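Workshop tips: software habits for a robot arm that works on old PCs

Kwame Atinga, last changed 08/06/2020

These are collected from the bench at Stadham, where we run one arm on desktop towers with the side panel off. Most of them cost nothing but a config edit. Our planner is Plovon and our logging tool is Skuravmont, but the tips should carry over to whatever you use.

Start every program from a named pose. Joint numbers typed straight into a script get copied into the next script and nobody remembers where they came from. Call it "above_socket" and keep it in one file.

Split the approach into two moves. Plan freely to a point above the part, then come down in a straight line at low speed. Free planning inside a case will find a path that clips the drive cage if your model of the cage is a little short.

Pad the collision model unevenly. We use 16 mm around cables and much less around sheet metal. Cables move between jobs and the walls don't.

Shiny parts upset depth cameras. A bare heat spreader can come back as a hole in the point cloud or as a surface well below the real one. Fit a plane to the board around the socket and add the known height of the part.

Locate the board fresh for every case. Three screw holes far apart are better than one logo, even if the logo is easier to find. If the fit error jumps, stop and look before changing the threshold.

Zero the force sensor in the pose where you will press, with the gripper clear. Zeroing at home and then tilting the wrist gave us a false reading all through March.

Let force end the downward move and let position limit it. Set both. When the position limit trips first, log it as a fault.

Keep the camera and force logs on one clock. Skuravmont will line them up afterward if you ask, but it guesses. Run 3824 was useless to us for that reason.

Cap planning time. Up to 300 tries per move is plenty, and after that the target is usually wrong.

Write the hand-off into the program. If a tool is going to be near the fingers, hold position and wait for a clear signal before the next move. A timed pause is no substitute.

CPU work on a Dell tower, side panel off:

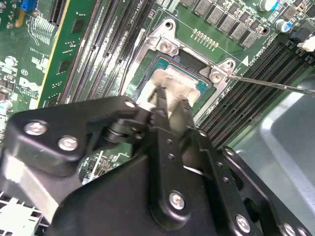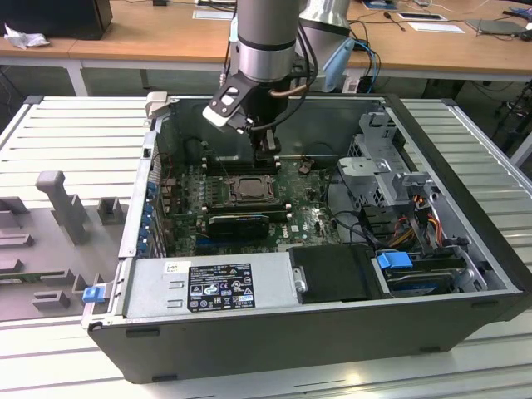 Can I test a new plan in simulation only?

For reach and collisions, simulation is good enough to throw out bad plans. For anything that presses on a part, run it on a scrap board at a tenth of normal speed first, then compare the force log with the simulated one.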